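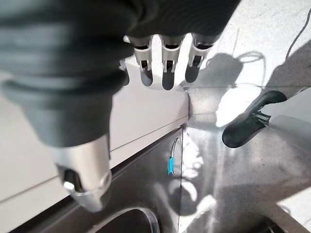 Hi all,

Catching up on the saying sorry thread with a cup of tea, so forgive me if I've missed a message or two.

Femke Vermeulen wrote:

> My eldest is 9 and will say sorry to anyone, instantly, in a voice like a
> railway announcement. Then off he goes and does it again. I've stopped
> making him say it. Am I raising a monster?

No, Femke, you're not! Ours did exactly the same when we lived in Graremmont. I used to march her over to whichever cousin she'd upset and stand there until the word came out, and all she learned was that the word made me go away.

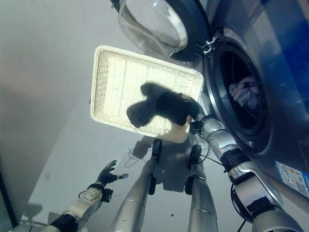
What helped in the end was dropping the word for a while and asking what she could do about it. If she'd knocked over somebody's tower, would they like a hand building it again? Sometimes they said no (quite rudely, once) and she had to live with that, poor thing. It was slow – a whole summer of it – but by the time school started she was going back to people without me hovering.

I also started apologising to her properly when I'd shouted. I'm 46 and I still find that hard, my own parents never did it and I don't think it crossed their minds.

I do wonder about grandparents though. Mine expect the word, straight away, with eye contact, and I've never found a way round it.
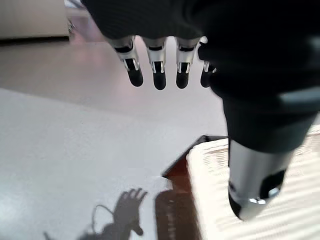
Bram Koster wrote to me off-list that he lets the grandparents have their sorry and does the real talking in the car home, and I might well try that at the next birthday.

Does anyone do it differently with teenagers? We're 2 years off and I'm nervous.

Jelle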